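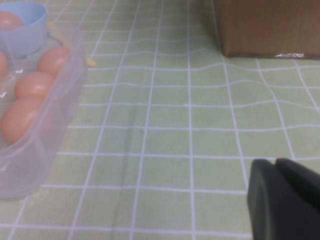 图1 腕部相机视角：蛋托、纸箱与夹爪

第七讲 取放工作站的安装、调整与检修
Levano 单臂工作站，鸡蛋取放作业
讲义修订：2020年10月12日

一、本讲范围

前六讲讲的是机械臂本体、坐标系和示教方法。本讲只讲一台设备，即实训室二号位的 Levano 单臂工作站，讲它怎样装起来、怎样调到能用、用久了哪些地方会出问题、出了问题按什么顺序查。作业内容是把鸡蛋在蛋托和小碗之间来回搬运。作业本身很简单，动作程序上学期已经写过，本讲不再重复。

学完本讲应能独立完成以下工作：更换指垫并重新归零；检查腕部相机的安装并做手眼标定；重新示教蛋托基准；按检修表定位常见故障；填写维护记录。

实训时两人一组，一人操作，一人看护急停。看护的人手不离急停按钮，不替操作的人记数据，也不看手机。

二、设备组成

工作站由下列部分组成：
机械臂及底座
Vukell 二指夹爪，黑色，带可更换指垫
腕部相机，装在夹爪侧面的支架上
控制柜，运行 Evville 控制软件，版本号以开机画面为准
工作台面，绿底白格
蛋托、小碗、纸箱等工件和容器

夹爪的两根手指由同一台电机驱动，正常情况下左右对称开合。电机只有一个编码器，装在电机轴上，测得的是电机转角，手指的位置由转角换算而来。因此连杆或滑块磨损之后，软件里显示的开口值和真实开口值会不一样，而软件不会报警。本讲第五节的归零步骤就是针对这种偏差的。

腕部相机固定在手腕上，随手臂一起动。夹爪始终出现在画面的边角，位置应当固定不变。这一点可以用来做最简单的检查：调出上一次标定时存的参考画面，与当前画面对照，若夹爪在画面里的位置移动了，说明支架松动或者相机被碰过，应停下来先处理支架，再谈别的。

蛋托是透明塑料的，对相机来说比较难处理。反光的位置随视角变化，分格的边缘在某些角度很清楚，在另一些角度几乎看不出来。所以本工作站不靠视觉识别蛋托本身，蛋托的位置由示教得到，视觉只用来判断格子里有没有蛋，以及蛋的中心偏了多少。

三、安装前的检查

下列各项在通电之前完成。

1. 底座螺栓。用扭力扳手逐个复核，按对角顺序，扭矩值见底座铭牌。螺栓头上有记号线，复核后线若没有对齐，擦掉重画，并在记录里写明是哪一颗。

2. 台面。用直尺在机械臂工作范围内横竖各靠一次，看有无翘曲。台面若铺了软质覆盖物，要拉平，四边压住。有褶皱的地方不放容器。白格线只供人眼对位，不能当作标定板使用，铺设时线会弯，格子大小也不一致。

3. 线缆。腕部线缆在第五轴和第六轴之间要留出回弯，手腕转到两端极限时线缆不得绷直，也不得蹭到夹爪外壳。扎带剪口朝外，剪平。

4. 气路。本工作站没有气路，检修表里的气路一栏划掉即可。

5. 急停。按下后检查控制柜的继电器是否断开，旋开后检查是否需要手动复位。若旋开后机械臂自行恢复使能，这台设备当天不得使用，立即报告。

6. 工作区清理。台面上的碎屑、碎壳、纸片都要清掉。蛋托底下若压着碎屑，蛋托会翘起一个角，示教好的高度就不准了。这种偏差肉眼不容易看出，可以用手指轻按蛋托四角，有一角能按下去，就把蛋托拿起来擦。

四、上电与回原点

合上主开关，等待控制柜自检结束。Evville 的启动画面会逐项列出各轴状态，全部变绿之后才可以使能。某一轴长时间停在黄色，一般是抱闸没有释放，先断电，等一分钟再试一次，仍然如此就按第九节处理。

使能之后先用低速点动，把手臂抬离台面，再执行回原点。绝对不要在夹爪低于容器口沿的情况下回原点。回原点的路径是由软件计算的，它不知道台面上有什么东西。

回原点完成后读一次各轴编码器。第四轴的读数应为 1627，其余各轴的数值见控制柜门内侧的表。读数与表上不同，说明断电期间关节被人推动过，或者电池电压不足。先换电池，再按厂家步骤恢复零点，不要在软件里直接改数值。

上学期有一组同学发现第四轴读数不对，图省事把软件里的基准值改成了当时的读数，之后整个下午示教的点在第二天全部作废。改数值只是把错误藏起来，请大家记住这件事。

五、指垫更换与夹爪归零

指垫是易损件。表面发亮、边缘翘起、有裂口，三种情况有一种就要换。两侧必须同时更换，新旧混装会使蛋在夹紧时向旧垫一侧偏。

更换步骤：

1. 把夹爪移到维护位，开口开到最大，按下急停。
2. 用内六角扳手松开指垫背面的两颗螺钉，螺钉放进磁性小盘，不要放在台面上。
3. 取下旧垫，用无水酒精擦净安装面，等它完全挥发。
4. 装上新垫，先用手把两颗螺钉带到底，再交替拧紧。
5. 从侧面看，两个指垫的端面应当平齐。有高低差就松开重装。
6. 旋开急停，使能，低速开合三次，听有无异响。

归零步骤：

1. 在 Evville 的夹爪页面选择“手动归零”，把夹持力降到最低一档。
2. 慢速闭合，直到两侧指垫刚好接触。
3. 用一张薄纸试，纸能抽动而有轻微阻力，这个位置记为零。
4. 按“写入”，等待提示音。
5. 张开，放入校准块，再闭合。读数应为 974，允许上下差 3。
6. 读数超差，重复第二步到第五步。连续三次超差，检查连杆。

第三步里的薄纸用实训室统一裁好的那一盒。有人拿打印纸代替，厚度差一倍，归出来的零点自然不对。

归零之后一定要重新做夹持力检查。力传感器的零漂跟温度有关，刚开机和运行一小时之后的读数可以差出不少。检查时夹爪悬空，开口一半，不夹任何东西，读数稳定后按“去皮”。冬天尤其要注意，一月份实训室早上温度低，开机后先空跑二十分钟再去皮。

六、夹持参数

鸡蛋壳能承受的均匀压力比一般人想的大，怕的是局部受力和冲击。夹碎的蛋大多数不是因为夹持力设得太高，多半是闭合速度太快，或者指垫上嵌着碎壳，又或者夹的位置偏离了最粗的那一圈。所以调参数时先降速度，再看位置，最后才动力的数值。

Evville 里与夹持有关的参数有四个：

闭合速度。分接近段和接触段两段设置。接近段可以快，接触段必须慢。两段的切换点按最大号的蛋来定，留出余量。

接触阈值。力读数超过这个值就认为已经碰到蛋，转入保持。本工作站现用值为 21，单位是传感器的原始计数，不是牛顿，写报告时不要自己加单位。

保持力。保持期间的目标力，比接触阈值略高。搬运过程中若蛋在指间转动，可以每次加一格试，加完要连续做十次取放，不碎不滑才算通过。

超时。闭合动作在规定时间内没有达到接触阈值，判为抓空。抓空之后程序应当张开、抬起、回到观察位，不得原地再夹。

参数改动必须写进记录，写旧值、新值和改的理由。“手感不好”不算理由，要写看到的现象，例如“抬起后蛋向左指方向下滑”。

七、腕部相机与手眼标定

相机支架用两颗螺钉固定，螺钉涂有螺纹胶。拆过之后要清掉旧胶，重新涂，静置到固化再标定。支架有没有松，用手轻推一下就知道，有可感觉到的晃动就不合格。

镜头清洁用气吹和镜头纸，不用衣袖，不用擦台面的布。蛋液溅到镜头上会干成一层膜，画面发灰，边缘发虚，先用湿镜头纸敷一会儿再擦。

焦距固定，不调。相机的对焦距离是按观察高度设定的，夹爪离镜头太近，在画面里是虚的，属于正常现象，不要为了把夹爪看清楚去拧镜头。每年都有人拧，拧过之后内参和手眼两项都要重做，要花半天时间。

标定步骤：

1. 清空台面，把标定板平放在工作范围中央，四角压住。
2. 执行采集程序。手臂依次走到各个预设姿态，每个姿态停稳后采一张。
3. 检查采集结果，标定板不完整的、有反光盖住角点的，删掉补采。
4. 计算，读取重投影误差。误差超过门限，先看是不是混进了坏图，不要急着重采全部。
5. 验证。在台面上放一枚标定针，让夹爪中心移到针尖正上方，目测偏差。换三个位置各做一次。
6. 保存，文件名按“日期加组号”，旧文件不删。

验证这一步不能省。重投影误差小只说明计算结果自己和自己对得上。如果工具坐标系本来就设错了，误差照样可以很小，夹爪却会整体偏到一边。

光照方面，本工作站使用房间顶灯，窗帘拉上。不用另加射灯，透明蛋托在射灯下会出现很强的反光条，视觉程序会把反光当成蛋壳高光。

八、蛋托与小碗的示教

蛋托放在固定位置，以一个角作为基准。示教三个点：基准角、沿长边方向的一点、沿短边方向的一点。Evville 由这三个点算出蛋托坐标系，再按格距推出其余格子的中心。

三个点要尽量离得远。选相邻两个格子来定方向，手一抖就差出一个角度，推到最远一格时偏差会放大到夹不住的程度。

高度单独示教。在最近和最远的格子里各放一枚蛋，夹爪下降到蛋最粗处，记下高度。两处高度差超过两毫米，先查蛋托是否放平，不要用软件补偿去凑。

下降路径必须竖直。分格之间有隔板，夹爪斜着进去会碰到隔板，轻则推动整个蛋托，重则把隔壁的蛋顶裂。抬起也要竖直，抬到口沿以上至少一个蛋的高度才能横移。

小碗的示教只要一个点，即碗底中心。但是碗底是弧形的，蛋放下后会自己滚到某一侧，靠着碗壁停住。停在哪一侧每次不一样，所以从碗里取蛋时一定要先看再取，不能直接去碗底中心夹。放蛋时，下降到蛋底离碗底还有几毫米处减速，接触后再张开，张开速度也要慢。

手指张开需要横向空间。碗口不大，两指张开后外侧可能碰到碗沿。示教时把手腕转一个角度，使张开方向避开离得最近的那一侧碗沿。这个角度记在放置点里，不要记在工具坐标系里。

与工作无关的物品不放在手臂的移动路径上。纸箱一类较高的东西要在 Evville 里登记为障碍体，尺寸按实测值每边放大三厘米。换了纸箱或者挪了位置，登记也要跟着改。

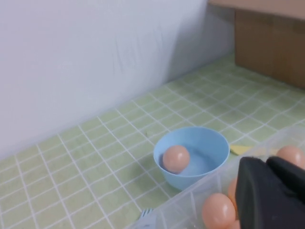

图2 腕部相机视角：碗中的蛋与分格容器

Sverre Vik 读过第八节初稿之后来信说，他在 Tangen 的那台同型工作站上从来不把手腕角度记进放置点，因为碗一挪动就得重新示教；他的做法是让视觉程序先找碗沿，再由程序算出张开方向，示教点里只留一个默认角度，找不到碗沿时才用。他还认为讲义里“先降速度，再看位置，最后才动力”的顺序应当提前到第五节，换完指垫之后最容易有人去乱调夹持力，等看到第六节已经晚了。

他的第一条意见对第二学期的同学适用。碗沿检测要用到第十讲的内容，本讲仍按固定角度做，做完以后有兴趣的组可以自己试，试之前先备份示教文件。第二条意见已经采纳一半：第五节的顺序没有动，但检修表上加了一行提醒，换指垫当天不得修改保持力。

九、常见故障与检修顺序

检修的总原则是先看机械，再看电气，最后看软件。先看有没有东西松了、脏了、卡了，这些占实训室全部故障的大部分。

现象一：抓空，手指闭合后没有碰到蛋。
先看画面里的蛋是否被正确识别。识别正确而夹爪偏向固定的一侧，查相机支架，再查手眼标定。偏的方向每次不同，查蛋托是否在台面上滑动。识别不正确，查镜头和灯光。

现象二：抬起时蛋滑落。
查指垫表面有无水、油、蛋液，擦净后再试。仍滑落，看夹的高度是否在蛋最粗处。高度正确，查夹爪归零。以上都正常，才考虑加保持力。

现象三：蛋被夹裂。
查指垫上有无碎壳或硬颗粒。查接触段速度。查力传感器是否去皮。裂口在一侧，说明两指没有同时接触，检查夹爪中心与蛋中心是否对正。

现象四：下降时碰到隔板。
查蛋托是否放平、是否靠紧定位块。查蛋托坐标系的三个示教点。查工具坐标系有没有被上一组改过。最后这一项常被漏掉，每次上机前应把工具坐标系的数值与记录本对一遍。

现象五：夹爪开合有异响或者卡顿。
立即停机。断电后用手轻推手指，感觉有无不均匀的阻力。碎壳进入滑轨是常见原因，用软毛刷清出来，不要用压缩空气吹，会吹到更里面。清完加一滴指定的润滑脂，多余的擦掉。

现象六：控制柜报 592。
这是夹爪通信中断的代码。先查腕部插头是否插到底，再查第五轴处的线缆有无压痕。重新插拔之前必须断电。断电重启后不再出现，也要在记录里写上，第二次出现就更换线缆。

现象七：某一轴停在黄色状态。
断电重试一次无效后，量抱闸供电。没有把握的同学到此为止，找指导教师，不要自行打开关节盖。

现象八：画面卡住不动而程序仍在运行。
按急停。这种情况下视觉给出的是旧结果，手臂会按旧位置去夹。查相机线接头。恢复后先在观察位晃动一下手臂，确认画面跟着动，再继续。

十、日常维护

每次用完：
取出所有的蛋，完好的放回库存盒，有裂纹的单独处理。擦指垫，擦台面。蛋托用清水冲洗，晾干后归位。夹爪停在维护位，半开，不要停在完全闭合的位置，长期压着会把指垫压出印子。填记录，断电。

每周：
复核夹爪归零。清洁镜头。检查腕部线缆外皮。对照参考画面检查夹爪位置。备份示教文件和参数文件。

每月：
复核底座螺栓。清滑轨。检查编码器电池电压。做一次手眼标定的验证，验证不通过再重新标定。

每学期末：
更换指垫，无论外观如何。清理控制柜滤网。把本学期的记录本复印一份交设备室。

有蛋液洒出时，先停机，再清理。蛋液流到夹爪上，不得用水冲，用拧干的湿布擦，再用干布擦。流进壳体缝隙里的，拆外壳处理，当天不再使用。

十一、维护记录的写法

记录是给下一个人看的。写现象、写查了什么、写结果，没有查的就写没有查。下面抄两条，一条写得不好，一条写得好。

写得不好的：夹爪有点问题，调了一下，好了。

写得好的：连续取放时第六次蛋滑落，擦指垫后仍滑。查归零，校准块读数偏大，重新归零两次后合格。保持力没有改。又做十次，无滑落。第三现象相关各项未查。

第二条里虽然没有说明原因，但是后来的人看得出做过哪些事，从哪里接着查。

十二、上机作业

1. 拆装指垫一次，归零，记录三次校准块读数。
2. 在指导教师松动支架之后，仅凭参考画面判断支架是否移动，写出依据，再复位并做标定验证。
3. 用三点法示教蛋托，先取相邻点，再取远点，比较两种做法在最远一格处的偏差，画出示意图。
4. 从碗中取蛋，放回蛋托，连续十次，记录每次蛋在碗里停靠的方向和夹取结果。
5. 指导教师设置一处故障，按第九节的顺序排查，提交排查过程。只交结论不给分。

作业以组为单位提交，附维护记录复印件。第三题的示意图要手画，标注尺寸。所用参数文件拷入 Evville 控制机的本组目录，目录名用组号，不要用姓名。

十三、补充说明

Levano 的用户手册放在控制柜左侧的抽屉里，只有一本，不外借。手册中夹爪一章写的是旧型号，指垫螺钉的规格与现在的 Vukell 夹爪不同，以本讲义第五节和备件盒上的标签为准。

备件盒里缺什么，写在盒盖内侧的单子上，周五统一补。

下一讲讲视觉程序里的阈值和透明物体的处理，请先把第五讲的相机模型部分复习一遍。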